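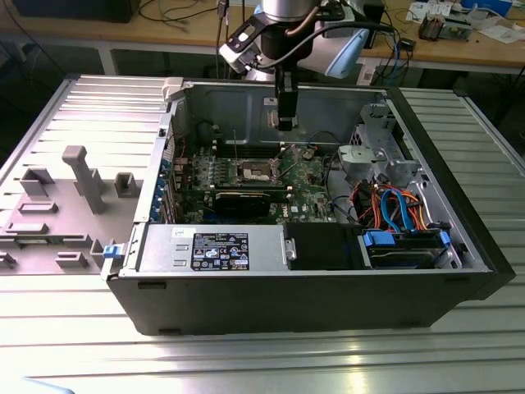 2022-08-08
By Spyros Margaritis

Home | Posts | Repairs | About

I have wanted to clean out an old office tower since April, and this week I finally got to it. The plan is to turn it into a plain file server for the house. I got it secondhand from Zhenhua Gu, who was clearing a storage room at Ojeda and had two of them to get rid of. I took the one with fewer scratches.

What I like about these office machines is how little you need a screwdriver. The side panel comes off in one piece, and there's a lot of molded plastic on the inside of it. I set it down flat with that side up so nothing would get bent. The slot brackets along the rear are blue, and so are the release tabs on the drive bay. After a few of these you just look for the blue parts.

I laid the tower on its side before starting. Working on one standing up is how I lost a screw under a graphics card last time - it took me an hour to find it.
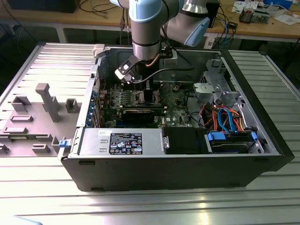

Filed under: Hardware

The power supply stays. It has its label and all its certification marks, and I see no reason to spend money on a new one for a machine that will mostly sit idle. The black plastic air shroud next to it stays too. I used to leave those out when I put a case back together, and the fans were louder for it.

The wiring bothers me more. The orange and red wires and the blue SATA cables all bunch up over on the drive side, and I want to add a second drive there. I ordered a pack of shorter cables from Nollon and some hook and loop ties.

Memory is next. I have a couple of sticks left over from the Merora build, but I need to check the speed before I try them. If they don't match I'll buy used.

I'll post again when the drives are in.

393 views | 2 comments | Share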